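Voltdale Matinee Log

Version 2, updated Saturday, February 28, 2026

What you've got here

One moviegoer's record of old films seen on a big screen, typed up from paper notebooks into a couple of plain CSV files. There are 651 screenings in it, nearly all of them at the Delorme, which is the repertory house in Voltdale, with a handful at the Erance before it switched over to concerts. I started the notebooks because I kept arguing with friends over whether we'd already seen something, and then I just never stopped!

It's mostly comedies and crime pictures from the studio years, plus 129 silents (the Delorme runs those with a live piano, so I go to every one I can get to). If you're after new releases, you won't find any. I do go see them, I just don't write them down.

Files

screenings.csv has one row per screening. If I saw a film more than once, it has more than one row, and I like comparing them — my opinion of some of these has gone all over the place.

notes.csv has my comments, joined to the first file by screening_id. Not every screening has a note. Some nights I went home and went to bed.

Columns in screenings.csv

screening_id: just a number. It follows the order of the notebooks, not the order of the calendar. One notebook went missing behind a bookcase for a long while and got typed up last, so please sort by date if you care about order.

date: year, month, day. Where I only wrote the month, the day is blank.

title: the title as printed on the Delorme's program sheet. For foreign films that might be the English title or the original one, depending on who made the sheet up that month. There's an alt_title column to help with that.

alt_title: any other title I know of. Often blank.

release_year: I looked these up. Sources disagree on some of the silents, and when they did I took the earliest date of a public showing.

house: delorme or erance, lower case.

format: 35mm, 16mm or digital. Blank if I didn't ask. I got a lot nosier about this over the years, so the early rows are thin.

slot: matinee, evening or late. A double feature gets a row for each film, with the same slot.

laughs: comedies only, and please read the next section before you use it.

The laughs column

People who tried version 1 kept asking me what the scale was, so let me try to do this properly. It's a mark from none to lots for how much the room laughed. The room, I mean, and that can be very different from how much I did. There are comedies I adore that played to complete silence on a rainy Tuesday, and there's a farce I can hardly sit through that had people stamping on the floor.

The values are none, few, steady and lots. I wrote them in the dark and from memory in the lobby afterward, so don't go running statistics on them as if there had been a microphone in the ceiling. What they're good for is spotting the films that play differently at a matinee and a late show. Wartime satires are the interesting ones to me. In the afternoon they get a kind of careful chuckle, and late at night the same jokes bring the house down.

How the typing was done

I typed all of it by hand, in the evenings. Then I ran it through Skurklow, a little cleanup script a friend from the film club put together, which catches doubled rows, impossible dates and titles that differ only by a stray "The". It's included in the tools folder. Run it with the folder name and it prints its complaints. It doesn't change anything by itself, and I've left it that way on purpose after an early draft merged a silent picture with its own remake.

Notes are trimmed at 3000 characters. Only the really long rants are affected, and I promise you aren't missing much. Spelling has been fixed where I noticed it. Swearing has been left in.

Stuff that's missing or wrong

I left out anything I walked out of. I know, I know, that makes me look much easier to please than I am.

Summers are patchy — the Delorme used to close for part of the season and I used to travel, so a gap there could be either one.

Running times aren't included at all. I had them in version 1, copied from the program sheets, and so many were wrong (silent films especially, with the projection speeds being what they are) that I took the whole column out.

Credits aren't in here either. There are plenty of good places to look up who directed what, and I'd only introduce mistakes.

And the taste is mine. I go to every caper picture and I skip most westerns, so a count of genres in this file tells you what I like and very little about what the Delorme programmed.

Using it

Do what you want with the screenings file. For the notes, I'd appreciate it if you'd mention the Voltdale Matinee Log somewhere when you quote them, and please don't cut a sentence in half to put it on a poster. Class projects are very welcome, and if you make a chart out of it I'd love to see it!

Corrections

Open an issue with the screening_id and what you think it should say. Old program sheets are gold, so if you have a drawer full of them from either house, get in touch. I'm especially short on the Erance, where the sheets were handed out at the door and nearly everybody dropped them on the way out, me included.

The next update should come in April, after the spring slapstick series. I'm planning to add a column for the piano accompaniment, and to finish the alt titles for the French and Italian comedies, which I've been putting off because my handwriting in that notebook is terrible. 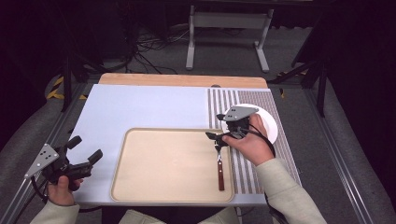
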